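How to run a handling demonstration at an open day

Guidance for departments taking part in the Parkcombe open day
Issued November 26, 2024

Purpose of this page

This page sets out how to prepare and run a short robot handling demonstration for visitors. It applies to any group showing an arm and gripper at Parkcombe, whether on the main floor or in one of the teaching rooms. It replaces the notes circulated in August. Groups showing mobile robots should follow the separate guidance on floor routes.

Before you begin

Each demonstration needs a lead, an operator and a host. The lead signs the safety form and decides whether the station opens. The operator stays within reach of the stop button whenever the arm is powered. The host speaks to visitors and should not be asked to operate anything.

Station bookings are made through the open day office. Please give the name of the robot, the reach of the arm and the objects you intend to handle. Stations are grouped by reach, so a late change of arm may mean a change of room. Last year the Deva and Muriithi stations were placed side by side, and visitors to one found it difficult to hear the host of the other. The two will be in separate rooms this time.

Setting up the station

1. Mark the reach of the arm on the floor with tape and place the barrier outside the tape. Check the mark with the arm fully extended and an object in the gripper.

2. Clear the work surface of tools, spare screws and cables. Tie back any cable that runs along the arm.

3. Set out the objects for the first run only. Spare objects are kept behind the operator.

4. Run the full sequence 13 times without visitors present. Record any drop on the station sheet. If there are more than three drops, tell the lead before opening.

5. Test the stop button with the arm moving. The host and the operator should both do this.

Choosing what to handle

Visitors follow a demonstration more easily when they know how the object feels in the hand. Food items, cups and folded cloths all serve well. Machined blocks are simple to grip, but few people can judge from them whether the task is hard. Objects with uneven shapes should be tried in several positions, as the gripper may hold them well from one side and poorly from another.

Bread is a good choice for a first station. A roll has lumps and hollows, and no two are quite alike. Begin with the lowest closing force your controller allows and raise it a step at a time until the roll can be lifted and carried. Approach with one finger low, so that its tip passes beneath the roll, and bring the other down from above. Pause for a few seconds once the object is held, before any further movement, so that visitors at the back have time to see the grip. Bowls and other containers should stand well clear of the approach path.

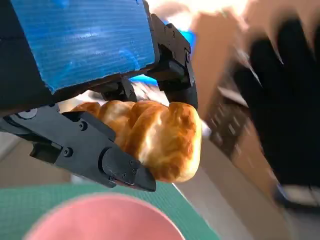
Hrefna Baldursdóttir would go further on the matter of the pause: in her view three seconds is too short for a school party, and the host should ask the group what they expect to happen next before the operator continues. She adds that children nearly always want to know whether the robot can feel what it is holding, and that hosts ought to have an answer ready which does not depend on the word "sensor".

We have adopted the first suggestion for school visits. For general visitors the length of the pause is left to the operator. On the second, hosts should agree their wording with the lead beforehand, as the answer differs from one gripper to another.

Running the demonstration

Each session lasts 29 minutes, including questions. A simple order is as follows:

Welcome and safety notice
First run, without commentary
Second run, with the host explaining each step
A run using an object chosen by a visitor from the tray
Questions

The visitor points to the object and the operator places it. Visitors do not reach over the barrier at any time – this includes members of staff from other departments.

If the gripper drops something, the operator stops the arm, replaces the object and starts again. The host may say plainly that the grip failed and, where the cause is known, what it was. Visitors have generally found this interesting, and there is no need to hurry past it.

Food used in demonstrations must not be eaten or offered to visitors. Put it in the marked bins at the end of the day. Wipe the fingertips of the gripper between sessions and check the joints for crumbs.

Closing the station

Park the arm, switch off at the controller and then at the wall. Return the station sheet to the office in room 425, together with any unused visitor stickers. Equipment on loan from Balldale goes back in its own cases and should be left inside the room, not in the corridor.

Questions about this guidance should be sent to Baldur Riis at the open day office. Requests for an extra barrier or a second table should be made on the booking form.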